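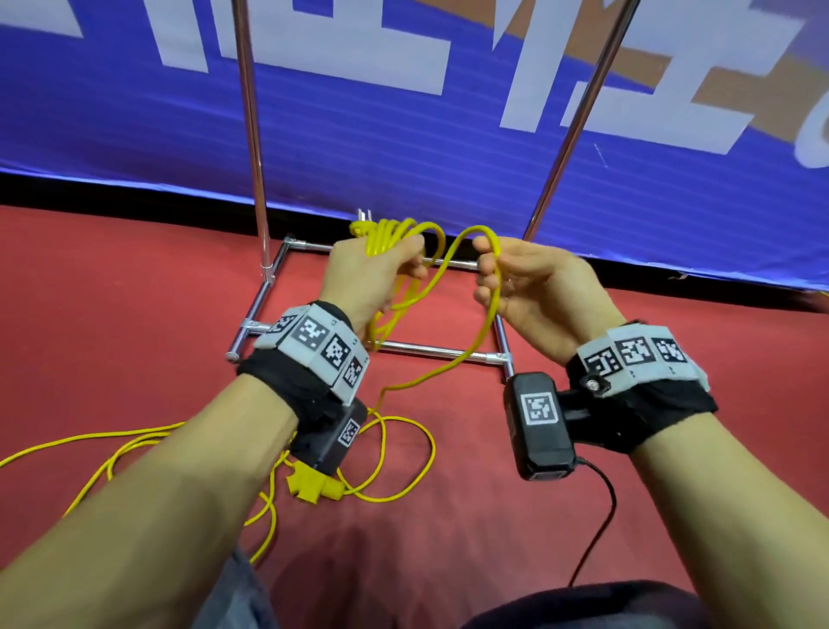 plillby_west 发表于 周二 21:14
同意楼主说的前半段,后半段不同意。晾衣绳松垂,多数人第一反应是绳子质量差,换一根更贵的,过两个月照样垂。松垂分两部分,一部分是弹性伸长,卸载能回来;另一部分是蠕变,回不来。楼主把两者混在一起算,得出“尼龙比涤纶好,因为尼龙强度高”的结论,前提就错了。晾衣绳的工作载荷离断裂强度很远,强度在这里几乎不起作用,起作用的是模量和蠕变率。

楼主 阳台三号 发表于 周二 21:32
强度我没说是唯一指标。原帖写的是同直径下尼龙的破断力高,安全余量大。我这边跨距6米,两端膨胀钩,湿床单一次挂四条,绳中点下沉到能碰花盆。前一根是丙纶,晒了一个夏天表面起粉,手一搓掉渣。所以这次排除丙纶,在尼龙和涤纶之间选。

湿度计 发表于 周二 21:40
尼龙吸水。吸水以后模量下降、长度增加,挂湿衣服正好是它最差的工况。涤纶吸水率低一个数量级,干湿状态差别可以忽略。单这一条就够了,不用再比别的。

plillby_west 发表于 周二 21:51
补一个受力的算法,楼主可以自己代数。近似为中点集中载荷,跨距L,下沉量h,载荷W,则绳的张力T约等于WL除以4h(h远小于L时成立)。下沉量减半,张力翻倍。很多人为了看着直,把绳拉到几乎没有下沉,挂上东西之后张力是重量的好几倍,先坏的是墙上的钩子。均布载荷时把4换成8,W取总重。

楼主 阳台三号 发表于 周二 22:03
按均布算了一下。四条湿床单总重我称过,换算下来是85牛。跨距6米,如果允许下沉15厘米,T等于85乘6再除以1.2,得425牛。钩子标称承重够,但那是竖直方向的数,水平拔出没有标。

旧缆 发表于 周二 22:10
水平拔出看墙体,不看钩子。空心砖墙用普通塑料胀管,反复加载卸载,孔会扩。建议改穿墙螺杆或者化学锚栓。另外不认同上面“强度几乎不起作用”的说法。强度和模量在同一类纤维里是相关的,高强丝的模量一般也高,选绳的时候看破断力并不算错,只是间接。

plillby_west 发表于 周二 22:19
同一类纤维里相关,跨材料不成立。尼龙和涤纶强度接近,初始模量能差一倍以上。楼主比的恰好是跨材料。

旧缆 发表于 周二 22:26
这一点接受。但结构的影响比材料还大,你们都没提。三股捻绳受力先退捻再伸长,结构伸长占了很大一块;编织绳要小;平行芯加编织护套的最小。拿捻的涤纶和带芯的尼龙比,谁垂得多不好说。店里不少绳只标颜色和直径,芯是什么要剪开看。

湿度计 发表于 周二 22:34
剪开看也未必看得出。便宜的带芯绳,芯是回收料短纤,受力基本靠护套。判断办法是取一米,一头固定,挂固定重物,量十分钟和一昼夜的长度差。差值大的直接淘汰。

Wultenwood 发表于 周二 22:41
做过类似的比较,数据贴一下,条件简陋,仅供参考。试样标距835毫米,直径都是4毫米,挂同一个水桶,室内,一昼夜后读数。三股尼龙,桶挂上即伸长31毫米,一昼夜后又加9毫米。编织涤纶,即时14毫米,一昼夜后加3毫米。带芯涤纶,即时8毫米,后加不到2毫米。浸水后重测,尼龙即时伸长升到38毫米,两种涤纶读数没有变化,至少我的钢尺读不出来。

旧缆 发表于 周二 22:47
水桶多重?没有载荷的伸长数据没法用。

Wultenwood 发表于 周二 22:55
桶加水11公斤。另外每种只测了一根,没有重复,重复性不敢保证。

旧缆 发表于 周二 23:02
11公斤约108牛,比楼主的425牛低很多。即时伸长不能线性外推,捻绳低载荷段主要是结构收紧,高载荷段斜率会变陡。排序可以参考,绝对值不要用。

楼主 阳台三号 发表于 周二 23:08
排序对我够了。定带芯涤纶。再问一个,预拉伸有没有用?卖家页面上Zivance那款写“已预拉伸”,价格高三成。

plillby_west 发表于 周二 23:15
有用,但自己能做。买来先不剪到最终长度,两端固定,拉到工作张力的1.5倍左右放一夜,放松,再拉一次,然后量长度打结。目的是把结构伸长和初期蠕变提前走完。没用过那一款,不评价。厂里的预拉伸如果带热定型,效果比手工的稳定,值不值三成看你自己。

湿度计 发表于 周二 23:19
自己拉的时候人不要站在绳的延长线上。还有,绳结也会吃长度,新打的结受力后要收紧,这部分常被误认为是绳伸长。一端用称人结,另一端用卡车结收紧,卡车结的好处是松了可以重新拉,不用拆。

Tiêu 发表于 周二 23:24
卡车结反复收紧,绳在自己身上磨,同一个位置磨半年护套就毛了。我这边换成不锈钢花篮螺丝,一端固定,一端调节,每季度拧两圈。绳端套鸡心环,不直接弯在钩子上。

湿度计 发表于 周二 23:29
花篮螺丝在晾衣绳上属于过度设计,而且容易拧过头,回到前面那个张力问题。不锈钢螺纹干拧还会咬死。

Tiêu 发表于 周二 23:36
螺纹抹点润滑脂就行,用了两年没咬死。拧过头是操作问题,量一下空载下沉量,留一个固定值,每次调到那个值为止。

plillby_west 发表于 周二 23:42
两种都能用。跨距6米,其实更有效的是中间加一个支点。均布载荷不变,跨距减半,每跨的载荷也减半,同样张力下每跨下沉只有原来的四分之一。反过来,同样允许15厘米下沉,张力从425牛降到106牛左右,墙钩的问题也一并解决。顶板上能打孔就吊一个环,绳从环里穿过去,不要打结。

楼主 阳台三号 发表于 周二 23:50
顶板是吊顶,龙骨位置不明。先不加支点,绳换掉,钩子改化学锚栓,端头用卡车结,磨了再说。备料按两跨来回加结的余量,打算买15米。

旧缆 发表于 周二 23:54
15米紧了点,来回12米,两端打结、预拉伸夹持段都要算。买整卷更划算,剩下的留着替换,避光存放。锚栓胶的固化时间看包装,温度低要延长,没固化完不要上载荷。

Wultenwood 发表于 周二 23:58
换完请隔一个月量一下下沉量回来报数,我那组数据缺长期的。

楼主 阳台三号 发表于 周二 23:59
行,空载和满载各量一次。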